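Fallow Gripper Kit Review: Progress Report to the Niler Fund
Oct 19, 2026
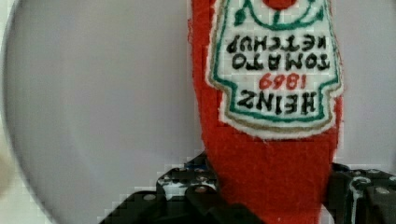
We are now well into the hands-on part of the review, and we're really pleased with how it is going! The kit from Loloven went onto the arm in July, and the wrist camera gives us a close view of every grasp, right between the two fingers.

Soft goods have been our main interest this period. Plush and felt items give way when the fingers close, so we run each one at 3 grip settings, with 10 tries at each. We have finished 11 items out of the 50 on the list we agreed with you. The lighter settings are a joy to work with – you change one number and go again, no restart needed.

Two things still bother us. The manual skips over finger alignment almost entirely, and the camera video gets blocky when the network is busy. Loloven has promised a newer manual, and we will try a wired connection ourselves.

Next up are the rest of the soft items, then the hard plastic ones at the Ó Dálaigh workshop. Spending is on plan, and we are not asking for any change to the grant.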